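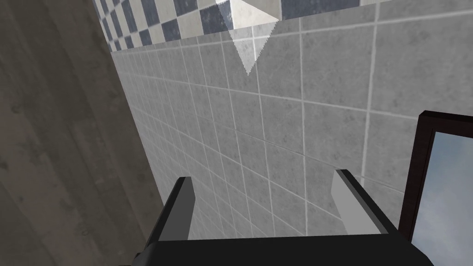 5 min read

Grorketti Putts

A hand-logged collection of golf putts with green speed, slope and outcome

Grorketti Putts is a table of 2,000 putts hit on the greens at Laromitz, a hilly municipal course with small, tilted, wonderfully odd putting surfaces. Every row is one stroke: where the ball started, how far it had to go, how much the ground fell along the way, how fast the green was running that day, and where the ball stopped. I love this little pile of numbers and I hope somebody gets as much fun out of it as I did putting it together!

Plenty of golf data stops at "three putts, par four." Fine for a scorecard, but useless if you want to know whether the first putt was short, or ran past on the low side, or lipped out and rolled back to your feet. So this set is all about where misses go.

Current release: March 15, 2024
Maintainer: Ernő Szabó
Format: CSV, one header row, UTF-8
License: CC BY 4.0

What you get

putts.csv holds the main table, one row per stroke.
sessions.csv holds one row per session, with weather, mowing and green speed. There are 40 sessions.
greens.csv has one row per green, with a rough shape and the general direction of fall.
notes.txt is my running diary. It rambles, but some of the best stuff is in there (the morning the aeration holes were still open, for one, when nothing rolled straight and I logged the whole lot anyway).

Half of the putts, 1,000 of them, were hit on the practice green. The other half come from the course itself, mostly in the evening when there was room to drop a few extra balls and let people play through.

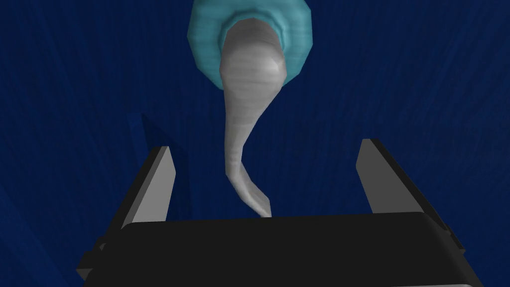
Columns in putts.csv

session_id: matches sessions.csv
green_id: matches greens.csv, with P for the practice green
length_ft: distance from ball to the center of the cup, in feet, measured with a tape along the ground
slope_along: percent grade from ball to cup, negative means downhill
slope_across: percent grade across the line, positive means the ball breaks to the right
holed: 1 or 0
rest_long_in: inches past the cup, negative if short, blank if holed
rest_side_in: inches to the side, positive is right of the line as you face the cup, blank if holed
player: a letter, see below
remark: free text, usually empty

Slopes were read with a digital level laid down at the midpoint of the putt. On a double breaker one reading in the middle tells you very little, so those rows have DB in the remark field. Filter them out first if you're fitting a break model, then bring them back in later and see how badly they behave. It's a good afternoon!

How the putts were logged

Posero is the small phone app I wrote for entering rows while standing on a green. It has big buttons and a number pad and does nothing clever. You type the tape reading and the two level readings, hit the putt, then type where it ended up. The app writes straight to CSV.

Green speed comes from a homemade ramp in the style of the ones greenkeepers use. I rolled three balls one way and three back, on the flattest patch I could find, and took the average. My ramp has never been compared with an official one. Treat the speed column as good for ranking sessions against each other and please don't quote it against anybody's tournament numbers.

Players are listed by letter. A is me. B through G are friends from the Thursday group, so that makes 7 of us altogether, all right-handed except D. Everybody agreed to have their misses published, which was generous of them (especially F, who hates downhill putts and has the rows to prove it).
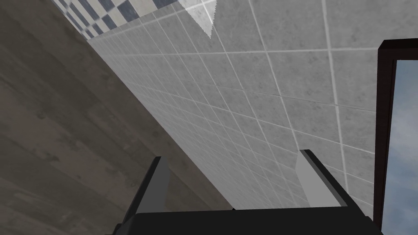
Known problems

Green Ibarra, named after the hole it belongs to, was rebuilt partway through collection. Rows before and after the work share a green_id, so use the session_id to separate them. The session where it changes is marked in sessions.csv.

Short putts are thin on the ground. We got bored of tapping in and mostly logged putts long enough to miss. If you estimate make rates from inside a flagstick's length, your error bars will be wide.

Balls that hit the cup and bounced out are recorded by where they finished. There is no separate flag, though the remark often says LIP. Often, but I forgot plenty of times.

Wind is a word in sessions.csv (calm, breezy, windy) and no more than that. I would love a proper number here.

There are repeated putts from the same spot, especially on the practice green. The second try at a putt is easier than the first. Rows are in the order they were hit, so you can pick out the repeats by matching length and slope within a session.

Things to try

Plot rest_long_in against slope_along and color by player. Everybody leaves uphill putts short, and some of us by an astonishing amount.

Compare rest_side_in on left breakers and right breakers. Most of our misses are on the low side, and D's pattern looks like a mirror of mine, which made my week when I first saw it.

Fit a simple model on practice green rows and test it on the course rows. Mine fell apart on the steeper greens. Send me yours if it holds up!

Split by session rather than by row when you make a test set, otherwise the repeats leak across.
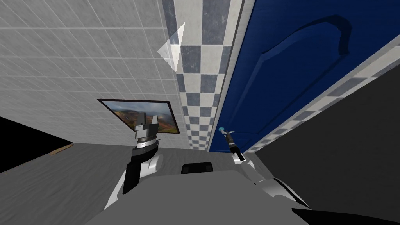

Simulated view with white tiled wall, checkered strip and blue cabinet door

Contributing

New rows are very welcome, from any course. Please use the same column order and signs, add your own letter prefix to green_id, and include a session row with some kind of speed reading. Even a guess like "slow" is fine so long as you put it in the notes column and leave speed blank.

Corrections too. If a row looks impossible, open an issue with the session_id and the line number and I'll check it against the diary.

To cite: Szabó, Ernő. Grorketti Putts, putting outcomes from Laromitz.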